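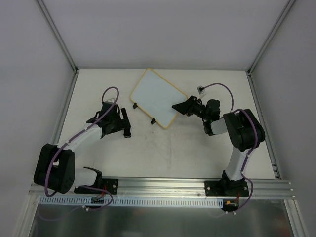 Care of Small Whiteboards and White Work Surfaces

Stullon Shared Workshops — Household and Workshop Guidance, Sheet 12

This sheet applies to portable whiteboards, wall boards, and white tabletops in the shared rooms. Members are welcome to copy it for use at home. It replaces the cleaning page in the March handbook, which recommended a scouring cream that has been withdrawn from the supply cabinet.

Before You Begin

Find out what the surface is made of. Whiteboards are commonly sold with a painted steel, melamine, or porcelain enamel face. Enamel is the hardest of the three and will stand up to daily washing for many years. Melamine is softer and slightly porous, and it begins to hold stains once its top layer has been worn down. A magnet will stick to enamel and painted steel boards and will not stick to plain melamine on fiberboard.

Tabletops are a separate matter. A white table and a white board may look alike, but most tabletops are not meant to be written on, and marker ink can sink into the finish within minutes. When a board is used flat on a table, keep the pen strokes well inside its edges or place a sheet of scrap paper beneath it.

Test any cleaner on a corner first. Wait for the spot to dry fully and look at it from a low angle, where dullness is easiest to see.

Daily Wiping

Wipe the board at the end of each session. Dry-erase ink that has been left overnight usually comes away with a felt eraser, but ink left for several weeks often does not. Use straight strokes from top to bottom, overlapping a little each time. Circular rubbing spreads the dust and leaves a gray haze.

Once a week, follow the eraser with a microfiber cloth dampened with plain water, then dry with a second cloth. The two cloths should be kept apart and washed without fabric softener. Softener leaves a film that makes the ink bead and skip.

Paper towels may be used in an emergency. They shed lint into the marker tips and are rougher on melamine than they feel in the hand.

Stubborn Ink

For ghosting, or faint writing that remains after wiping, spray a little isopropyl alcohol onto a cloth and work over a small area at a time. Open a window, and keep the bottle capped and away from any flame or heater. Rinse with a damp cloth afterward and let the board dry before writing on it again.

Permanent marker can often be lifted by drawing over it with a dry-erase marker and wiping both away while the top layer is still fresh. Repeat two or three times if the line is heavy. If a shadow remains, use alcohol as above.

The following should be kept away from boards of every kind:

Scouring powder and scouring cream
Steel wool and green scrub pads
Acetone and nail polish remover
Furniture polish and wax
Melamine foam erasers, except as a last resort on enamel

Foam erasers deserve a further word, as members ask about them often. They work as a very fine abrasive. One pass will remove a stain and a little of the gloss along with it, and the dull patch that results will take up ink faster than the rest of the board.

Scuffs on White Tabletops

Gray scuffs are most often a deposit left on top of the finish by rubber, aluminum, or the underside of something that has been slid across it. A true scratch can be felt with a fingernail. If the nail passes over the mark without catching, it will probably clean off.

Start with warm water and a few drops of dish soap. Wring the cloth out well, rub lightly along the length of the mark, and dry at once. Water that stands along a seam or at the foot of a wall panel can work its way under the surface and lift it.

If soap has no effect, mix baking soda with water to a thin paste and apply it with a fingertip through a soft cloth. Use light pressure and stop as soon as the mark fades. Wipe the residue away twice; dried baking soda is easily mistaken for a fresh stain. Do not use this method on a high-gloss finish.

A clean white pencil eraser is useful for small rubber marks. Brush the crumbs into your hand and not onto the floor.

For smudges left by hands and forearms, the soap solution is enough. Alcohol may be used sparingly on laminate, and should not be used on painted or varnished tops.

Preventing New Marks

Lift objects to move them. This applies above all to metal boxes, vises, lamp bases, and boards with exposed metal trim. Where something must be moved many times in a day, fit felt or silicone feet and check them each month for trapped grit. A single grain under a felt pad can score a tabletop from one side to the other.

A portable board that slides about while in use can be steadied with a square of rubber shelf liner cut slightly smaller than the board. Remove the liner at night. Some liners leave a yellow tint on white finishes after long contact, and the tint does not wash out.

Keep an eraser and one cloth in a shallow tray within reach of the board. Where cables pass near the work, tie them back before washing, and keep liquids away from plugs and connectors. Any powered equipment should be switched off before a wet cloth is used beside it.

Markers

Store markers flat. When they are stored tip up, the ink drains from the nib and the pen appears to be finished while it is still half full. A marker that writes faintly may recover after an hour lying on its side with the cap on.

Do not mix dry-erase and permanent markers in one cup. The shared rooms keep permanent markers in the drawer labeled Madon — the label refers to the old shelving and has been left in place — and dry-erase markers in the tray beside the sink. Discard any pen that squeaks or leaves bare streaks in the line, as a hardened tip can mark the surface.

When to Replace a Board

A board has reached the end of its service when ink ghosts on the same day it is written, or when the coating has chipped and the backing shows. Whiteboard paint can renew a large wall board if it is applied in thin coats over a lightly sanded surface. It is seldom worth the effort on a small one. Worn boards may be covered with adhesive whiteboard film as a temporary measure; smooth the film outward from the center with a plastic card, and prick any bubbles with a pin.

Swollen fiberboard cannot be repaired. Swelling generally appears first at the bottom corners, where cleaning water collects behind the trim.

Supplies

Cloths, shelf liner, and alcohol are kept in the Aguirre room, cabinet 2. Members should refill small spray bottles over the sink and label them with their contents. Unlabeled bottles are removed and emptied.

Comments on this sheet and reports of damaged surfaces may be directed to Isauro Arriaga, Rooms and Furnishings, extension 3651. Please give the room name and state which cleaners have already been tried.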